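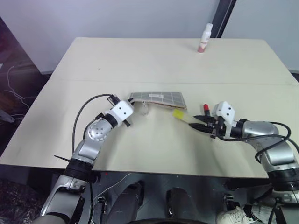 Kartha Two-Panel Worktable, Cream

I've had this table in the shop since November and I keep finding excuses to work at it, so I figured I'd better write it up properly before somebody buys the last one out from under me.

It's a big, plain, pale work surface. The top is two cream panels set edge to edge, a narrower one at the back and a deeper one toward you, with a faint seam running across where they meet. You can see the seam if you go looking for it. I can feel it with a fingernail, but a sheet of paper slides right over and so does a pen if you're writing on a pad. If you write on single sheets, stay on the front panel - that's what I do.

The front edge is straight all the way across, so you can pull a stool up anywhere along it. I like the color more than I expected to. Small stuff shows up well against it: a little white bottle with a pinkish-red band, a flat packet with a gray-and-white grid print, that sort of thing. The one thing I do lose on it is clear plastic. A small see-through cup can sit right in front of me and I'll still reach past it looking for it (I've knocked over more than one this way, so keep a cloth handy).

What I use mine for

Sorting, mostly. Sample packets, bottles, little cups of parts, orders waiting for labels. I put the things I'm not using yet along the back panel and work on the front one, and that seam makes a pretty good dividing line. It'd make a fine sewing or gift wrap table too, and I did all my holiday wrapping on it this year!

Cleaning

Warm water and a drop of dish soap. Ink comes off if you get to it the same day. I left a marker spot overnight once and it took some real scrubbing, and there's still a shadow if you catch the light right. Please don't use scouring powder.

Ordering

Item number 2282. The price is $234, plus $80 if you want it delivered and set up inside Nonthorpe. Pickup is free, but bring a second person and something bigger than a hatchback. The panels come packed flat, one on top of the other, and the legs are in their own box.

I have 4 left in cream. Stokora, who ship these to me, say the next batch won't be here until spring. The Skilorar clamp lamp fits the back edge nicely, and I've got those on the shelf by the register.

Page updated December 27, 2002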